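The Quiet Cost of Orphan Pages

Large sites lose search traffic to pages they have forgotten

By Panagiotis Stergiou

July 31, 2025

An orphan page is a page that exists on a site but has no internal link pointing to it. A visitor can reach it from a bookmark, an old email or a search result. A crawler can reach it from the sitemap or from a link on another domain. Neither can reach it by starting at the home page and following links.

Most sites of any age have some. They build up after redesigns, when a navigation menu is cut down and the pages beneath the removed entries stay live. They also come from expired campaigns, discontinued products and tag archives that were unlinked but never deleted. The content management system reports them as published, so nothing looks wrong from the inside.

Why they matter

Internal links do two jobs in search. They let a crawler discover a page, and they give some signal of how important the page is relative to its neighbors. A page listed only in the sitemap gets the first benefit and none of the second. It may be indexed, but it tends to be crawled less often and to rank below weaker pages that are well linked.

The second cost is crawl time. On a small site this can be ignored. On a catalog with deep filters and several years of old URLs, a crawler may spend a good share of its visits on addresses that no editor has looked at since they were created.

Drernine, a parts retailer whose site I reviewed in June, had moved its buying guides out of the main menu two years earlier. The guides still earned links from hobby forums. Inside the site, the only route to them was a footer link, and the footer had since been replaced. Traffic to the section had been falling slowly enough that each monthly report put it down to the season.
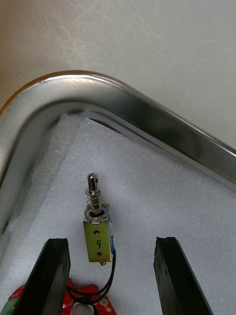
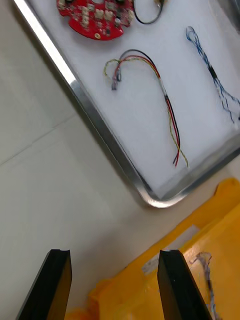
Finding them

A standard crawl will not find orphans, for the obvious reason that a crawl follows links. The method is comparison. Three lists are needed: the URLs found by crawling from the home page, the URLs in the XML sitemap, and the URLs that appear in server logs or analytics over a long enough period. Anything on the second or third list and missing from the first is a candidate.

The lists must be cleaned before they are compared. Force one protocol and one host name, settle the trailing slash, and strip tracking parameters. Skipping this step produces thousands of false orphans – the same page counted under several spellings. Redirects and error responses should also be removed, though it is worth keeping the redirects in a separate file.

I use Plavar for the crawl and a plain spreadsheet for the join. Arai does both in one pass and is faster on large sites, but its default setting treats canonical tags as links, and that hides some of the pages being looked for. The setting can be turned off under the crawl options. JavaScript menus need a rendered crawl in either tool.

Deciding what to do

Each candidate gets one of a few outcomes. A page with outside links or steady visits should be linked again from a relevant parent page, in body text if possible. A page that duplicates a better one should be redirected to it. A page with no links, no visits and no business purpose can return a 410 and come out of the sitemap.

Paid landing pages are a separate case. Many are orphaned on purpose and should stay that way, with a noindex tag. Check with whoever runs the ads before touching any of them.

At Drernine the guides were linked from the matching category pages, and about 10 received new introductions. The rest were left alone. The developer asked for a hub page as well, built from the Vamero template the company already used for its help section. It went live with five links on it and more to be added as the older guides are checked for dead part numbers.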